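Gritport sells its hand-held grippers in pairs, and Jostik rents them out by the month. The Montes kit costs 210 a month and comes with a case, cables and setup help by phone. 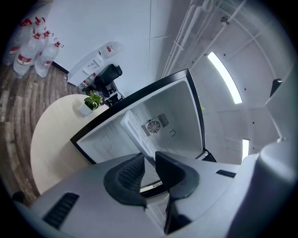
Olaia Sarmiento has had a pair since February and mostly uses them for kitchen chores. Her one complaint is the grip, which tires the wrist on long days. The older Berov pair is cheaper at 94, but its fingers are stiffer.

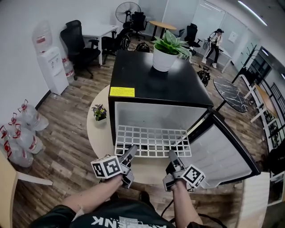 The grippers at work on a mini fridge and its wire rack.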